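Buying a gripper arm for the packing bench: your questions answered

I get a lot of emails about the arm, mostly from people who run a small packing room like ours and are wondering whether they can stretch to one. I'm Wendy Crabtree, I look after the dry goods side at Mamden, and I did the budget for ours, so I've ended up as the person who answers. I've put the usual questions in one place and I add to it when a new one keeps cropping up. Last tidy-up was in November.

What did you buy, exactly?

A small bench arm with a two-finger gripper, a camera that looks out between the fingers, a stand, and a control box that sits under the bench and hums a bit. We bought it through Bunting, who sell the whole lot as a kit and also sell every part of it separately (ask for both prices!). It picks small packets out of a tote and puts them in order boxes.

Is it worth it for a small place?

It depends on what you pack, sorry. We send out a lot of mixed boxes with small, light, shiny packets in them, and that's a dull job that people get fed up with by mid-afternoon. If most of your orders are one big carton with a label on it, I'd spend the money on a better bench and a decent tape machine first. I'm serious about the tape machine.

How did you set the budget?

I started with the price of the arm and then found out how much I'd left off. My list now has these lines on it, and I'd copy them straight into your own spreadsheet:

Arm and control box
Gripper and two spare sets of fingers
Finger coverings and tape
Camera and a proper light
Stand, bolts and a guard for the walkway side
Electrician
Two days of somebody's time every month for the first half year
A bit put by for the thing you forgot

The last line got used up on a longer cable and a second tote rack. The fingers are the line people argue with me about, so they get their own questions further down.

How many items should I plan to use it for?

Fewer than you'd like. We stock around 900 different lines, and when we drew up the plan I cheerfully wrote down that the arm would handle most of them. We began with 13. We're now at 64, and each new one gets tried a hundred times before it goes on the list. Pick your fastest sellers in the easiest packets and cost it on those alone. If the sums only work with the whole catalogue, they don't work yet.

What sort of packets are hardest?

Glossy wrappers, by a long way. They slide, they bend, and they throw the light back at the camera. Boxes are easy. Tins are fine if they're not too wide. Soft wrappers with very little in them are a pain, and I'd leave anything made of thin net until your second year.

Do I need special fingers?

You'll need to think about it, yes. The ones in our kit are white plastic with holes along the face and a row of little teeth down one edge. Bare plastic is all right on card. For slippery or easily marked packets we go with something soft over the tips, and we've tried all sorts: fabric, tape, foam, the finger off a rubber glove. You want a bit of give and a bit of grip, and you want to be able to change it in a couple of minutes with the order queue building up behind you.

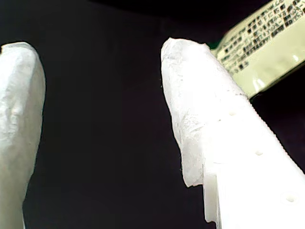

Padded fingertips, with a glossy yellow-green packet beside the right-hand one.

Fondis do a ready-made silicone tip that pushes on, and I've had a set on loan. Very neat, very quick to swap, and dearer than I wanted for something that's going to wear out. My advice is to get one set and run it next to your own home-made ones for a month before you order a boxful. Keep a note of how often each gets changed. That note is what I took to my boss when I asked for more money, and it did far more good than the glossy brochure did.

How often do the coverings need replacing?

Check them at the start of every shift and look at the bottom edge of the padding first. Once that goes ragged it can hang down and catch on things. I budget for a change a week on each finger and treat anything better as a bonus. Keep the bits in a drawer at the bench, with scissors that live there and nowhere else.

Should I buy the cheap camera or the dear one?

Buy the cheaper one and put the difference into lighting. Dwight Dufour, who set ours up, told me this on his first visit and I ignored him and paid for the better camera anyway. White fingers glare something awful if the lamp is too close, and shiny wrappers do the same, so a better camera mostly gave us a sharper view of the glare. A lamp with a dimmer and a sheet of diffuser made more difference than anything else we did that month.

Is second-hand all right?

For the arm, I think so, if you can see it moving before you pay. We looked at one from Prukside that had been on a bottling line and it was in good nick – we only passed on it for being too big for the bench. Ask how many hours it's done, ask whether the control box is included, and ask who holds the password. I wouldn't buy used fingers or a used camera cable at any price.

Can I rent one first?

Some suppliers will do three months with the rent knocked off if you buy. Read what happens if you damage it. Ours would have charged full price for a scratched gripper, and grippers get scratched, so I'd haggle over that bit before the monthly figure.

How much room do I need?

More than the drawing says. The arm itself is tidy enough but you need somewhere for full totes to arrive, somewhere for empties to go, and space for a person to stand and sort out a mis-pick without leaning over anything. Mark it out on the floor with masking tape and work round it for a week. We moved ours twice on tape, which cost us nothing but the tape.

Will it replace anyone?

It hasn't here. The same people are packing, and they do the awkward boxes and the checking while the arm gets on with the dull ones. I didn't put any wages saved in my sums and I'd be wary of a supplier who fills that line in for you. What I did count was orders out by four o'clock.

Who looks after it day to day?

Choose two people and put their training in the budget, travel included. With only one, you're stuck every time they go on holiday. They don't need to be computer people. Ours are both packers and they're better at it than I am, as they know which packets misbehave.

What would you do differently?

Order the spare fingers with the arm and not three weeks later! I'd also ask for a trial with my own stock. Suppliers will happily show you a nice square box going round and round all day, so take a bag of your worst packets along and tip it out on their table.

Can I come and see yours?

Yes, mornings are best, and please let me know a week ahead. Bring flat shoes and a few of your own packets and we'll give them a go. If you've got a question I haven't covered, send it over with a rough idea of what you pack and how many orders go out on a busy day.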